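4. Setting up the page turner (Skolville Robotics Club, student build)

Read the whole section before you plug anything in. Last year's team did not, and they are now the reason for step 2.

1. Clamp the rail to the floor board and push the base by hand from end to end. It should slide without grinding. If it grinds, stop pushing.

2. Switch on the base and keep your sleeves out of the way until the arm has finished homing. It takes 24 seconds and will feel longer.

3. Put the music stand on its marks and spread the legs all the way. A half-open tripod falls over during the quiet parts.

4. Load single sheets only. Print on the colored paper from the club drawer. Plain white confuses the sheet finder, and so does anything Orlando has stapled.

5. Run "pick one" from the Elby menu. The gripper should take the sheet by its top edge and lift it clear of the stand.

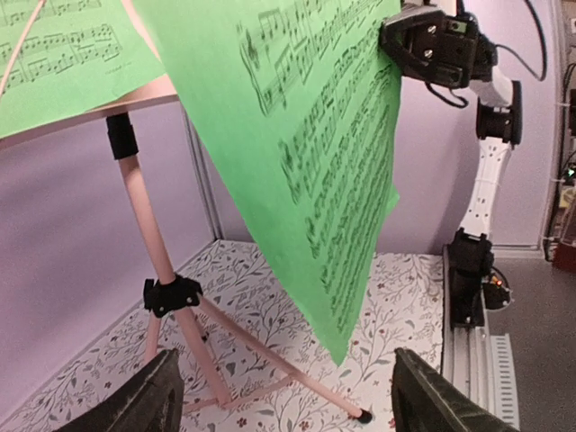

6. Check the grip setting before you move on to full pieces. Start at 100 and go down from there. Higher settings leave tooth marks, and Ms. Wunderlich would like her scores back in June the way she lent them.

Note: Error 349 means the arm thinks it has two sheets. It is usually right.

Caution: Do not grab a sheet while the gripper is closed on it. You will each end up with half.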